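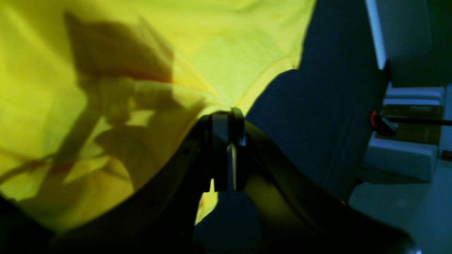
Home News Gallery Workshops Find us Contact

Yellow Month at the Lisach Room

Every February we choose one colour and stick with it until the daylight comes back, and this year the vote went to yellow by a margin of 2, after a good deal of lobbying from Khrystyna Sirko, who had wanted it last year as well and lost to green. I can't say I was sure at first (I'm a browns and blues person, as anyone who has seen my curtains will know) but after four weeks of folding the stuff, shaking it out and folding it again I've come round completely, and I went home last Wednesday and looked at my own sofa with real disappointment.

The gallery this time is all about cloth and what it does when you pick it up, put it down and try to make it behave. Halyna Demchenko led the folding evenings, with Ruaridh Rutherford on teas, and we were full for nearly all of them. If you came along, thank you! If you meant to come and the weather got the better of you, there will be more in the spring, and you needn't be any good at folding to join in. I have been at it for years and my fitted sheets are still a disgrace.

Halyna's first rule is that you should lift a cloth before you fold it. Pick it up somewhere near the middle, let the sides drop as they like, and only then go looking for your corners. It seems a roundabout way to begin, and there was some muttering from the back table, but she swears by it for anything that has been sitting in a basket – tea towels, pillowcases, the good tablecloth you only remember at Christmas.
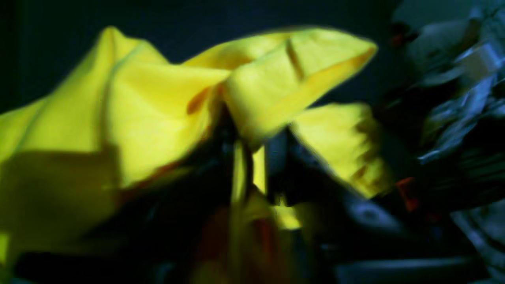
Yellow cloth all in peaks and flaps, with the light on the folds and the dark behind. My favourite of the set, and I'd happily have it on a card.

After the lifting comes the smoothing, and this is the part people hurry. Jinfeng Dai, who joined us from the Cornach sewing group, likes to work outwards with the flat of the hand, going back over the same patch until it gives in. Vasylyna Koval does it in long strokes from one side to the other and is finished in half the time, and the two of them have agreed to differ. I've tried both and I'm slow either way, but it is a very restful thing to be slow at, especially with the radio on and a biscuit within reach.

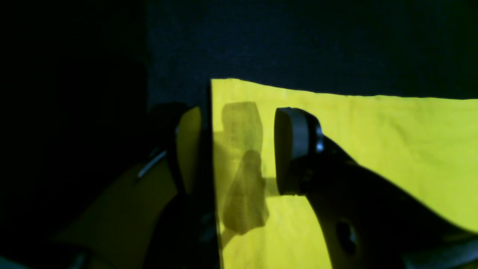 Spread out against navy, and still a few soft wrinkles in it. I do love those two colours together.

The tin by the door took £200 over the month, which will go towards new lamps for the long table. Next year's colour is open for suggestions from now on, so drop a slip in the box or tell one of us when you see us. Khrystyna has already put in for yellow again.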